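2018-08-12, bench notes, drawer task

Sunday, so it's quiet and I can finally write up the house rules Shireen keeps asking me for (sorry, Shireen!). These go for anybody running the arm, me included.

1. Hands off the table before the arm is enabled. Say "clear" out loud and wait for the other person to say it back. Érica and I both got lazy about this last week.

2. Keep the e-stop within reach of whoever is watching, and that person doesn't also type notes.

3. Slow speed for anything that touches the drawer handle. It's the easiest thing on the table to yank, and I'd like the cabinet to make it to September. 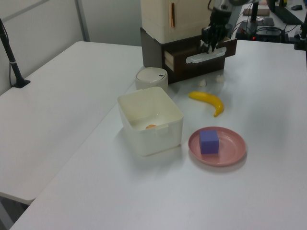

4. Write down the starting layout before each run. Banana, plate with the purple cube on it, bin, drawer open or shut. "Same as before" doesn't count! I went back through the Bernine log and found 14 entries that said exactly that, and I can't use a single one.

5. Look inside the drawer before you reset. Small stuff ends up in there and then we blame the software.

Oratile wants a rule about where the panda goes, and I'm fine with leaving it next to the drawer as long as it's in the layout note.
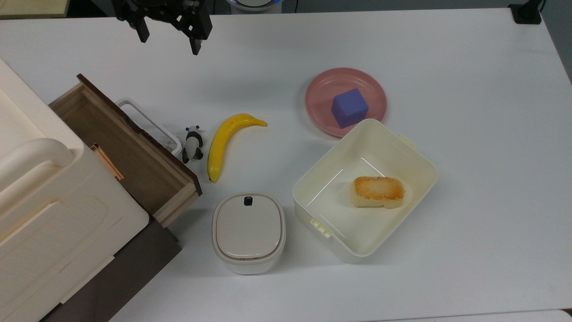
Charmaine's other point was gripper checks. I'd say look over the fingers and the bracket screws every 8 runs, initial the sheet, and stop if anything has shifted even a little. Anathi thinks 19 would do. We'll argue it out tomorrow, and until then it's 8.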